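Packing the small things: Doina Pavlović on toy tea sets

3 min read

Doina Pavlović has packed play sets at Likunero in Stirnport since March. She started on puzzles and moved to the tea sets, the ones with cups and slices of pretend lemon.

"I put white paper down first," she says. "It covers most of the table, and I can find a small piece on it." 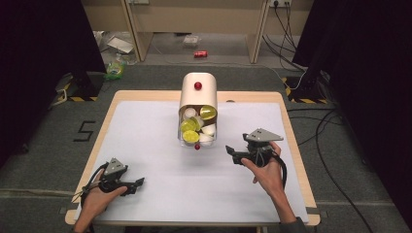 The cups are harder to place than the slices, she says. "A slice you can tilt. A cup takes the room it takes." On a busy day she gets through 60 sets — 400 is her best week.

She won't force a piece. If the last cup won't sit, she empties everything and begins again.

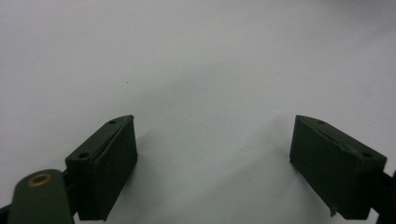 Clearing up

Pavlović stops 20 minutes before the end of her shift. Spare pieces go back in their bins, and the paper gets changed if it has creased.

"My mother folded towels for a living," she says. "She would say I'm slow."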